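잡동사니 바구니

잡동사니 바구니는 집 안에서 제자리가 정해지지 않은 물건을 한데 담아 두는 용기를 가리키는 생활 용어이다. 막바구니, 일단 바구니라고도 부른다. 뒤의 이름은 물건을 넣는 사람이 대개 "일단 여기"라고 말하는 데서 왔으며, '일단'의 유효 기간에 대해서는 합의된 바가 없다. 같은 기능을 하는 서랍은 잡동사니 서랍으로 따로 다룬다.

목차
1 정의와 범위
2 구조
3 내용물
4 분류와 비우기
5 구멍 상자
6 논쟁
7 같이 보기

정의와 범위

살림 칼럼니스트 누린 아완(Noreen Awan)은 『거실의 지층』에서 잡동사니 바구니를 "빨래도 쓰레기도 장난감도 아닌 것, 또는 그 셋 모두인 것이 머무는 자리"로 정의하였다. 이 정의에 따르면 장난감만 든 바구니는 장난감 바구니이고, 거기에 찌그러진 음료 캔이 하나 들어가는 순간부터 잡동사니 바구니가 된다. 반대 방향의 전환, 즉 캔을 빼서 장난감 바구니로 되돌리는 경우도 이론상 가능하다.

빨래 바구니와의 경계는 다소 흐리다. 수건 한 장이 들어 있다고 해서 빨래 바구니로 보지는 않지만, 그 수건이 깨끗한 것인지 아닌지 아무도 대답하지 못한다면 잡동사니 바구니의 요건을 갖춘 것으로 본다.

구조

재질로는 등나무, 천, 플라스틱, 철망이 흔하다. 철망형은 옆에서도 속이 들여다보여 물건을 찾기 쉽다는 것이 장점으로 꼽힌다. 손님도 속을 들여다볼 수 있다는 점은 제조사의 설명서에 대개 빠져 있다. 수납용품 회사 졸텍스(Zoltex)는 한때 철망형에 딸린 천 덮개를 내놓았는데, 구매자 상당수가 덮개를 바구니 안에 넣어 보관하면서 단종되었다.

모양은 원형보다 직사각형이 선호된다. 선반이나 탁자 모서리에 맞추기 좋고, 네 귀퉁이에 작은 물건이 모이므로 손을 어디부터 넣을지 정할 수 있다. 깊이는 얕을수록 좋다는 견해가 우세하다. 깊은 바구니는 바닥층이 생기고, 바닥층에 든 물건은 이사할 때까지 발견되지 않는다. 코렌트(Korent)의 얕은 바구니는 깊이가 17센티미터이며, 설명서에는 "팔꿈치까지 넣지 마십시오"라는 문장이 굵은 글씨로 적혀 있다. 이유는 적혀 있지 않다.

내용물

내용물은 집집마다 다르지만 몇 가지 부류는 놀랄 만큼 꾸준히 나타난다.

공류. 가장 흔한 부류로, 테니스공이나 야구공처럼 본래 운동에 쓰이는 것과 농구공 무늬를 입힌 작은 공처럼 운동과 무관한 것이 섞인다. 공은 굴러가는 성질 때문에 바닥에 둘 수 없다는 이유로 바구니에 들어가고, 그 안에서 다른 물건이 편히 눕는 것을 방해한다.

말랑이류. 돌기가 난 고무공, 눈알이 달린 부푼 인형 공 등이 속한다. 손에 쥐면 기분이 좋다는 것 말고는 뚜렷한 용도가 없어 버릴 명분도 없다. 눈이 달린 것은 특히 오래 남는다. 아완은 이를 "시선 효과"라 부르고, 쓰레기통 위에서 눈이 마주치면 대부분의 어른이 손을 거둔다고 적었다.

천류. 수건, 담요, 무늬 있는 헝겊 등이다. 다른 물건을 덮어 바구니를 정돈된 것처럼 보이게 하므로, 정리라는 말의 뜻을 넓게 잡는 가정에서 애용한다.

빈 용기류. 찌그러진 캔과 페트병, 구겨진 비닐봉지가 대표적이다. 분리수거함까지 가는 길에 잠시 들른 물건으로 설명되곤 한다.
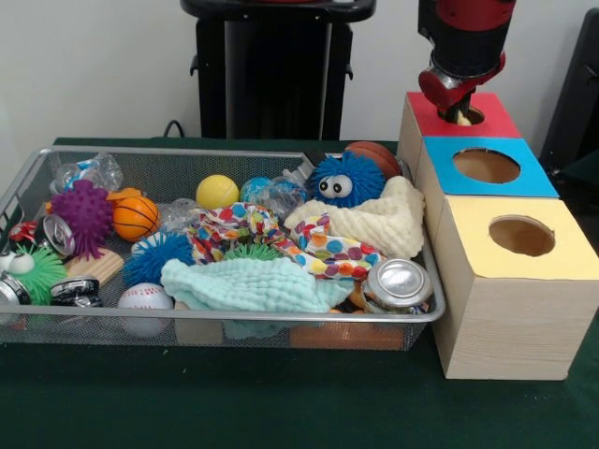

네 부류의 비율은 계절을 탄다. 8월에는 빈 용기류가 늘고, 겨울에는 천류가 바구니를 거의 점령한다. 말랑이류는 계절과 무관하게 늘기만 하는데, 문구점에서 계산을 기다리는 동안 집어 든 물건이 많기 때문으로 풀이된다. 그 밖에 짝 잃은 장갑, 어디에 쓰던 것인지 알 수 없는 나무토막, 다 쓴 건전지와 새 건전지가 구별 없이 보고된다. 건전지는 섞어 두지 않는 편이 안전하며, 이 문서에서 웃자고 하는 말이 아닌 몇 안 되는 문장 가운데 하나이다.

분류와 비우기

바구니를 비우는 방법은 크게 쏟기와 집어내기로 나뉜다.

쏟기는 바구니를 통째로 뒤집어 내용물을 펼친 다음 분류하는 방법이다. 빠르고 통쾌하다. 다만 시작한 날 끝내지 못하면 잡동사니 바구니가 잡동사니 바닥으로 바뀌며, 공이 든 경우에는 가구 밑까지 작업 범위가 넓어진다.

집어내기는 위에 있는 것부터 하나씩 꺼내 곧바로 갈 곳에 보내는 방법이다. 널리 알려진 변형으로 슴비링(Sembiring) 순서가 있다. 먼저 천을 걷어 내고, 다음으로 빈 용기를 빼고, 그다음 큰 공, 마지막으로 작고 말랑한 것을 꺼낸다. 천을 먼저 걷는 까닭은 천 아래에 무엇이 있는지 모르는 채로는 어떤 계획도 세울 수 없어서이다. 비닐과 플라스틱병, 알루미늄 캔은 지역의 분리배출 기준에 따라 나누고, 병의 라벨을 떼야 하는 곳에서는 이 단계에서 뗀다. 돌기가 난 고무 장난감은 먼지가 잘 끼므로 물로 헹구어 말린 뒤 되돌린다. 되돌리지 않아도 되지만, 되돌리게 된다.

권장 주기는 문헌마다 다르다. 자눗비(Zanutby)의 주민 소식지는 목요일 저녁마다 비우는 것을 권하며 그렇게 하면 한 해에 52번이 된다고 친절하게 계산해 두었다. 같은 소식지의 다음 호에는 정정문이 실렸는데, 계산이 틀려서가 아니라 편집자 본인이 두 번 만에 그만두었음을 밝히는 내용이었다.

구멍 상자

꺼낸 물건을 나누어 담을 때는 윗면에 둥근 구멍을 낸 상자를 곁에 늘어놓기도 한다. 윗면의 색을 상자마다 달리하여 종류를 구별한다. 어느 색에 무엇을 넣을지는 쓰는 사람이 정하며, 한집에 사는 사람들끼리 다르게 정하는 일이 잦다.

구멍은 손잡이 없는 뚜껑과 같아서, 넣기는 쉽고 도로 꺼내기는 귀찮다. 찬성하는 쪽은 바로 그 점을 장점으로 친다. 작은 물건에는 잘 맞지만 담요나 큰 공에는 쓸모가 없으므로, 구멍 상자만으로 바구니를 다 비웠다는 보고는 드물다. 구멍보다 조금 큰 말랑이를 눌러 넣는 것은 권장되지 않는다. 들어가기는 한다. 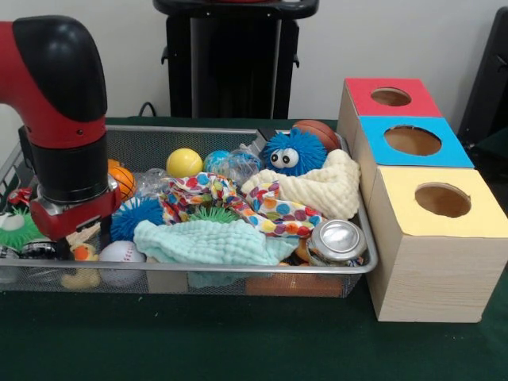 철망 바구니에 담긴 공과 천, 알루미늄 캔. 앞쪽 테두리를 따라 야구공과 노란 고무 오리가 있다.

고무 오리의 분류는 오래된 난제이다. 욕실용품으로 보면 욕실로 가야 하고, 장난감으로 보면 장난감 상자로 가야 하며, 말랑이류로 보면 원래 있던 바구니에 그대로 둘 수 있다. 세 번째 해석이 압도적으로 인기가 있다. 야구공은 글러브가 있는 집에서는 글러브 옆에 두면 되나, 글러브가 없는 집에도 야구공은 있다.

논쟁

잡동사니 바구니를 없애야 하는가를 두고 견해가 갈린다. 폐지론의 대표 격인 정리 강사 과우르 에드워즈(Gwawr Edwards)는 바구니가 있기 때문에 잡동사니가 생긴다고 주장한다. 그는 자기 집 바구니를 치우고 그 안에 있던 물건 170점에 모두 제자리를 지정해 주었으며, 지정표는 벽에 붙였다. 이듬해 개정판에서 그는 지정표에 '기타' 칸을 신설하였다.

존치론자는 '기타' 칸이 곧 바구니라고 본다. 아완은 한 대담에서 집 안 물건의 100퍼센트에 주소를 주는 것은 행정이지 살림이 아니라고 말했고, 에드워즈는 같은 대담에서 그 말이 그럴듯하게 들리는 것이 문제라고 받았다. 두 사람은 바구니를 둘 경우 하나만 두어야 한다는 데에는 의견이 같다. 두 번째 바구니는 첫 번째 바구니를 정리하려고 산 것이라는 변명이 늘 따라붙는데, 그 변명을 들어 주기 시작하면 세 번째가 온다는 것이다.

같이 보기

잡동사니 서랍
의자 위의 옷
언젠가 쓸 종이봉투
분리배출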